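Lodadstead Automation Safety Group
Minutes, 26 Nov 2020

Item 13. Gripper fault, Haugen cell

The group reviewed the stoppage on the cloth-handling arm. During run 11 the gripper did not release on command and the arm continued its lift. The operator used the emergency stop. No injury was reported.

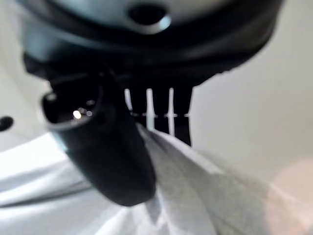 Torunn Granström

White fabric pinched between finger and comb, Haugen cell.

The release timeout was found set to 800 ms — the approved value is lower. Avard will correct it. The cell stays locked out until then.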